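Zemar Student Robotics Project
Progress Report to the Weidemann Fund
Submitted by Roswitha Strobel, Project Director

The project remains on schedule and within the approved budget. Enrollment stands at 13 students, all of whom have completed the safety module and the introductory unit on hand-held grippers. Work since the last report has centered on collecting demonstrations for the pick-and-place task that students will present at the Stundar student competition. 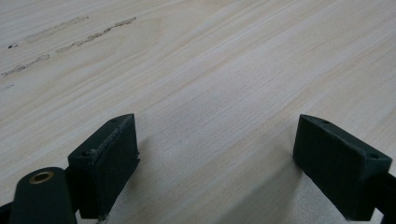 Reren, November

Students now work in teams under the supervision of Vratislav Oravec. Each session opens with a check of the fingertips and their screw holes, followed by a short recording over the bare wooden surface with the gripper open. The gray streaks in the wood are entered in the session log as a fixed visual reference, and students are asked to keep them in view at the start of every recording.

The teams logged 30 usable demonstrations during the period. A further 3 were set aside because the log entries were incomplete. Theda Stöcker has revised the log sheet, and the new version has been in use since the middle of the month.

Attendance has been steady. Two students moved from the programming group to the recording group at their own request, and the programming group has been given an additional hour in the computer room.
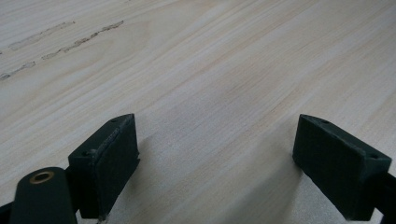 Reren, December

Instruction turned to the approach to an object: how far the two fingers should be open, and at what height above the surface the movement should begin. Kekeli Sowah led the unit. Students compared their opening positions and wrote a common starting procedure, which Elfriede Tiedemann has reviewed and approved for use by all teams.

Spending on supplies was lower than planned. We request permission to carry the balance forward to cover replacement fingertips and competition travel. A revised budget table will be sent separately.

In the next period the teams will complete the demonstration set, begin training the first model, and hold 2 practice rounds under competition rules. The next report will include the results of both rounds.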